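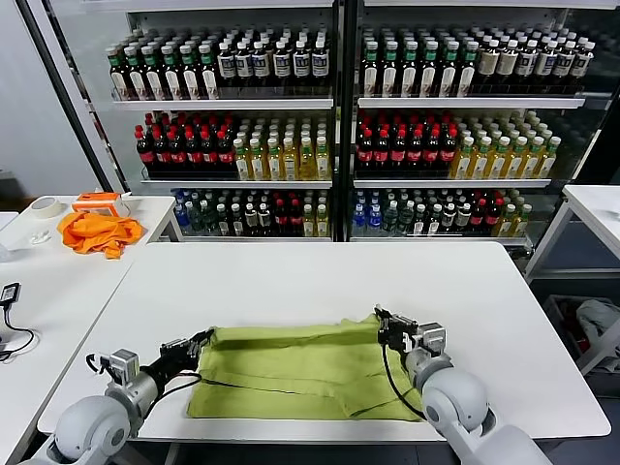
May, 9:40 p.m.
by Elvira Mosquera

Second viewing of the condo on Pundthorpe Road. The listing says 2 bedrooms, 2 baths, and the second bedroom is a bedroom in the way that a drawer is a bed. The agent stood in the doorway the whole time, I think so that we wouldn't all have to fit.

Still, I like it. The kitchen gets the evening sun and the neighbor upstairs walks like a person with slippers. The association fee went up 56 dollars in the last budget, to pay for the elevator, which was out of order. We took the stairs and she told me about the gym.

Zerovden wants a 500 dollar deposit just to hold the place while they look at my paperwork. The form asked for my current address, my last address, and my "intended address" – I wrote the one I was standing in. The agent said that was fine. She says most things are fine. The water stain over the tub is fine.

Mom called and asked if there was parking. There is parking. It belongs to unit nine.

Need to dig out the bank letters before breakfast and ask about the stain in writing.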